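Hekex Pick-and-Drop: recordings from a shared workshop

Version note: 02/07/2018, first public copy. Please read the part about known problems before you use the data.

Summary

Hekex is a small set of recordings made with one robot arm in the Trekstead workshop. The robot takes snack items and drinks from the top of a cabinet and puts them in a wire basket on the floor. The set has 1,699 attempts. I keep all of them in the set, also the ones that failed, and the failed ones have their own label.

I am not a researcher. I repair machines for my job and I build this in my free evenings together with Bradley Rudd, who wrote the control program. Beverley Sedgwick checked the labels and corrected my English in the file names.

What is in the folders

attempts/ has one folder for each attempt, with the head camera images and the joint positions.
labels.csv has the attempt number, the item type, the result and a short comment.
calib/ has the camera calibration. There are two versions. Use the second one for all attempts after number 400.
tools/ has the script which plays an attempt back on the screen.

The result column can be "placed", "dropped", "missed" or "stopped by hand". If the arm touched a second item during the grasp, the comment column says "touch".

Items and setup

The items are soda cans, bottles, fruit and bags of chips or other snacks. We did not fix their positions. Before each attempt one of us moves the items a little, and also the basket can stand in a different place. The cabinet is always the same, gray with three drawers, and the drawers are never used in this version.

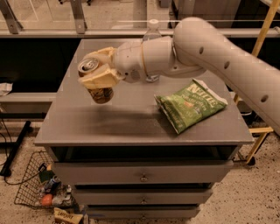
Soda can in the gripper, with a green chip bag and a clear bottle also on the cabinet.

A can is the easiest item if it stands alone. With a bag beside it, the program often chooses a grasp point too near to the bag, so Bradley added a small side movement before the fingers close. Bags are still difficult — the fingers can slide on them, and the label "dropped" is most common there.

Known problems

In 44 attempts the joint positions are saved with a delay. They are marked "late" in the comment column and I suggest to leave them out of training.

The arm hides part of the cabinet top in many images. We have only the head camera, so there is no second view to help with this.

The clock of the computer was wrong in the first 4 sessions. The order of the images is correct, but the time of day is not.

Planned

A second set with the drawers is planned for September. We call it Hamar for now, but the name can change.

Use

You may use and change the data freely if you mention the Trekstead workshop. If you find a wrong label, please send me the attempt number and I will correct it in the next version.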